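Speaker notes: "Two Grippers and a Bag of Soup"
Plistholm shared workshop, April open evening
Ewan Munro
Slot is 15 minutes. Last time I ran to 22 and they turned the lights off on me. Watch the clock.

OPENING

Say hello. Thank Evander Leckie for the bench space and for the drill press, which I have mostly put back the way I found it.

Ask who has built a gripper. Ask who has built one that worked. Wait for the hands to go down.

My claim for the night: building a hand-held gripper is a pleasant few weekends. Getting two of them to do something a four-year-old does without looking is the rest of your year. I call the pair Drummond, singular, even though there's one per hand. It seemed easier to swear at one name.

WHAT IT IS

Keep this short, most of them have seen it on the bench.

You hold it, you squeeze, the jaws close. There's a camera on it looking out over the fingers. No motors in this version. The motor is me. The idea is that I do a job many times over while the cameras record, and later a motorized arm gets to study my work and pick up all my bad habits.

Black plastic parts, brass rings where things bolt together. I melted the first few inserts in crooked. If anyone asks about the iron temperature, the answer is "lower than you think," and then move on, or we'll be there all night.

Parts so far: 894 dollars for the pair. Pause here. Admit that this includes one whole set of fingers that fit nothing on earth.

WHY SOUP

People expect blocks. Everybody does blocks. Blocks are the golf of robotics.

I wanted something out of a kitchen cupboard that would fight back a little. Packets of dried miso soup mix are perfect. The bag bends and crinkles, it shines under the bench light, and the insides slide around to wherever you'd least like them. The job is: pick up the bag with one gripper, carry it over, put it in the food box. Sometimes pass it across to the other gripper on the way.
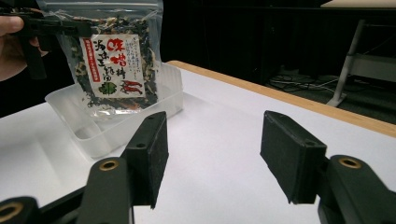

Talk about grabbing the top edge. If you pinch the top, the bag hangs straight and you know where the bottom is going to be, more or less. If you go for the middle, you're squeezing seaweed, and the bag folds around the jaw like a taco. I did it the taco way for a whole evening before Evander walked past and said "why not the top?" and kept walking.

Also mention the frosted box. Clear bag, see-through box, white table. I picked all three myself. A colored box would have been kinder to whatever software has to look at this later. I own colored boxes.

THE NUMBERS

I have 162 takes of the soup job. Of those, 79 are good enough to keep. Let them do the math.

What went wrong in the rest:
Dropped it.
Bag landed across the rim of the box and stayed there, looking at me.
Forgot to press record. Then pressed it, did a lovely take, and found out I'd pressed it twice.
Sneezed.

Somebody will ask if I should keep the bad takes too. Probably yes. Evander thinks so, and he's usually right in a way that costs me a Saturday's worth of work. I have them all on a drive marked PRUMOTCOMBE, named after the village where I bought the drive, and I'm not deleting anything yet.

SPEED

This is the part I'd have liked to hear before I started.

I move too fast. With bare hands you don't notice how fast you are. With a gripper in each fist you still move at kitchen speed, and the camera can't keep up, so you get a smear with some red in it. A person can guess that the smear is soup. I wouldn't bet on the software. 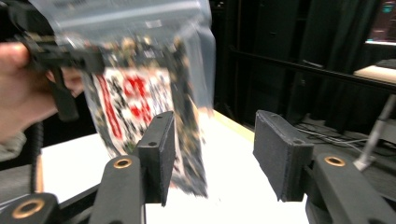
Bag hanging between the open pads, label blurred past reading.

What helped: counting under my breath. More light on the bench. Getting close and then stopping dead before closing the jaws, which feels silly, like parking a car in front of your mother-in-law.

What didn't help: a metronome. Ask Andlow, the group in the next bay. They've asked me not to bring it back.

THE PADS

Flat pads, a bit of texture on the face. Earlier ones were smooth and the bag slid out like a bar of soap. If I make another set I'll go wider, and I'll cut a test piece first this time.

Don't get drawn into rubber versus printed. There's a man in the second row every year.

WHAT'S NEXT

Motors, in theory. Servos are ordered.
Before that, the box job with the lid. I've tried the lid. I'd like to not discuss the lid.

QUESTIONS

Repeat each question into the mic, people at the back always complain.
Files are on the shared drive, in the folder called drummond_final. Use the other one, drummond_final_b.
Pass the spare gripper around. Get it back before the break.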